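The Small Things We Carry Home

By Barış Yaman
Reading time: 4 minutes

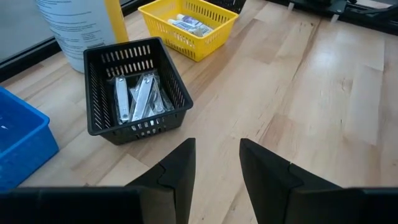 Nail clippers in clear plastic, in a black slotted basket.

My grandmother had a drawer which did not close. It was in the kitchen, under the bread, and inside it were rubber bands, a candle end, keys for doors of houses we had left long ago, and many buttons. When she needed something, she put her hand in and did not look. Usually she found it.

I thought about this drawer during the month of August, when I helped my friend Oduor Shirima to empty his apartment in Berkholm. He had lived there for a long time and was moving to a place half the size. The sofa took us ten minutes to discuss. The books took an evening. The small things took the rest of the month.

Oduor is an accountant and he likes to have a list, so he wrote everything down. At the end there were 2,618 objects in his list, and 907 of them were small enough to close in one hand. He had never made a decision to own most of these. They had come in with a coat, or with a guest, or in a bag from the pharmacy.

It is easy to write about big possessions. A piano has a story, and a car too. But a person does not tell at dinner how he bought his tweezers. I asked many people for this article about the smallest thing they use every week, and almost all of them needed time to think. One neighbor said a thimble. Another went to look in her bathroom and came back with a plastic comb that her father had used in the army. She had not noticed, she told me, that she had been using it for most of her life.

There is a shop in the old part of Berkholm with the name Kaijage, where such things are the whole business. The shop is narrow and the drawers go up to the ceiling, 314 of them, each with one piece of the product fixed on the front in place of a label. You want a hook, you look for the hook. The present owner is the third of the family. She told me that customers come in embarrassed, as if to ask for one screw is to waste her time.

"They say sorry before they say good morning," she said. "I sell small things. What do they think I am waiting for?"

She sells less of sewing goods than her mother did and more of everything for the care of hands and feet. She believes people have started again to do at home what they paid others to do. I cannot say if she is right for the whole country, but her street used to have two salons and now has one.

In Oduor's apartment we tried several methods. The first was to ask of each object if he had used it in the last year. This method is popular in books and it failed before lunch. He had not used his spare fuse, and he was glad of that. He had not used the little key for the radiators either, but the winter would come. Then we tried with boxes, one for each room, and this was worse, for a small thing has no room. Scissors live in the kitchen until somebody has a letter to open.

What worked in the end was very simple. We put everything on the floor in groups, same with same, and he looked. Seven tape measures are a different matter when they lie side by side. He kept two. He kept one bottle opener, from a brewery called Flurkis that closed when he was a student, although it opens bottles badly. I did not argue.

The things he gave away went to the exchange room at Clirkberg, which is a former post office where you can leave what you do not want and take what you do. On the afternoon we came, there were 229 people in the visitor book already, and a line for the table with kitchen tools. A boy took the tape measures, all five, and started to measure his sister.

I went home that evening and opened my own drawer, the one I have beside the stove. It closes, but you must push. There was a button in it from a coat I do not own anymore, large and green. I thought of where it could go. Then I put it back and pushed the drawer with my hip, the same as my grandmother did – she always had flour on her hands.

Comments

marit_k: We have the same drawer. In our family it is called "the office."

Tomasz: I would like to know what happened with the keys. I have eleven and they fit nothing.

Old Berkholmer: Kaijage sold my mother one single curtain ring and put it in a paper bag. Good to read that they are still there.

l.devries: Disagree about the boxes. Boxes work if you put a lid on.

Contact the editors | Copyright, all rights reserved | Back to top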